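Abril, 10 h - caderno da oficina de estampagem

Finalmente a malha grossa para as camisolas de Natal feias! A Jeva mandou 24 amostras e passei a manhã com as mãos enfiadas em acrílico verde, feliz da vida.

- Osto 2: pelo alto, arranha no pescoço, mas a rena fica com uma cara óptima.

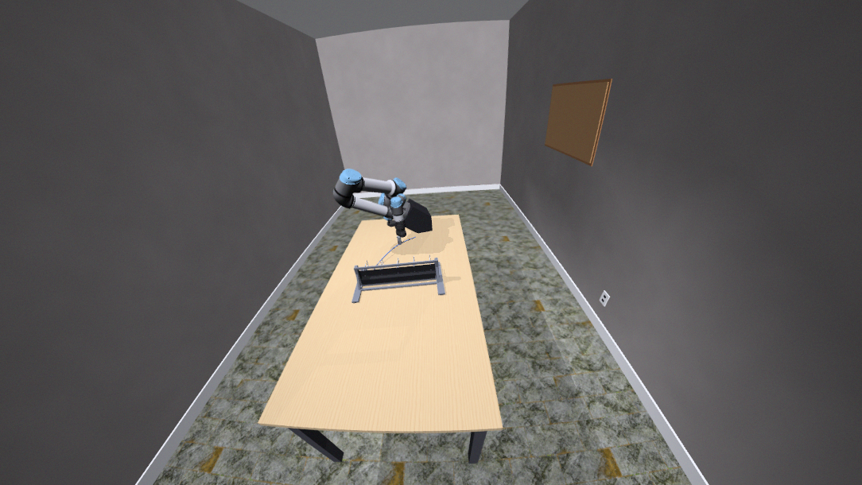
- Tavside: ponto mais fechado. O texto lê-se à distância, até as letras miúdas da piada. Duas passagens de tinta chegam.

Continuo a achar que a frase comprida no peito tem mais graça do que o boneco sozinho - e na Tavside cabe inteira, sem partir palavras na costura.
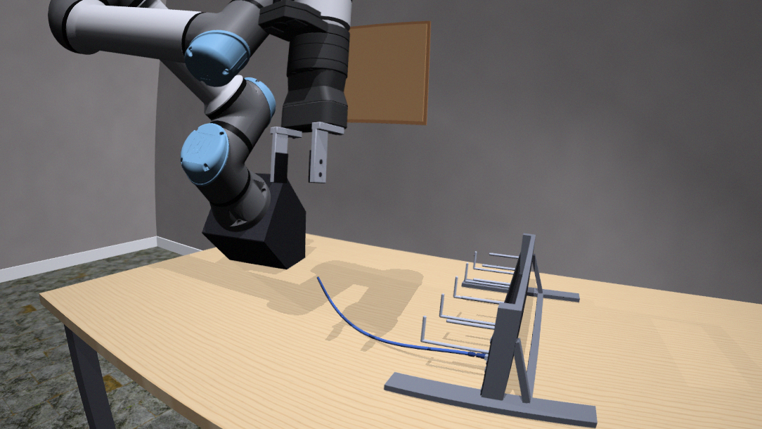
Da bancada ao lado dizem-me que a frase devia ir nas costas, que ninguém lê um peito inteiro numa festa. Fico de experimentar! Talvez numa t-shirt primeiro.

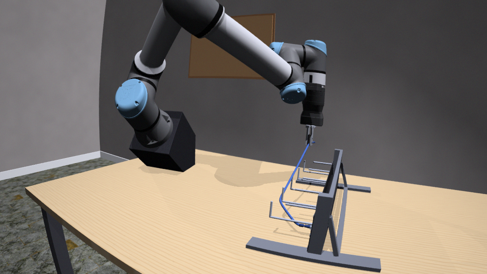
## Para a próxima

Repetir o vermelho Cervantes na Osto, com menos calor na prensa (o bordo do gorro encolheu).

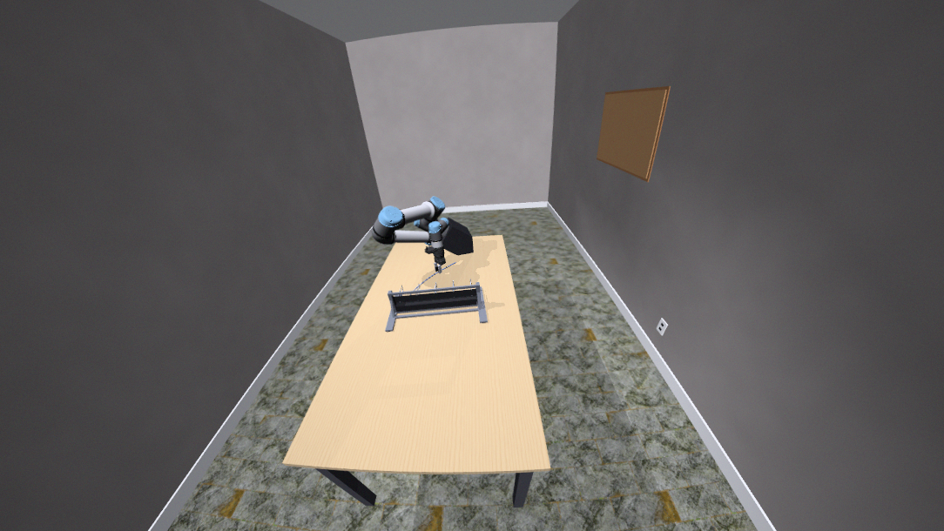 O padrão de fundo ainda me falta, e os flocos de neve já cansam. Queria uma coisa manchada, quase de mau gosto, que brigasse com a rena. Aquele chão de verde, cinzento e azeitona com veios amarelo-dourados dava uma camisola horrorosa, no melhor sentido! Vou passá-lo a duas cores e ver se a malha aguenta.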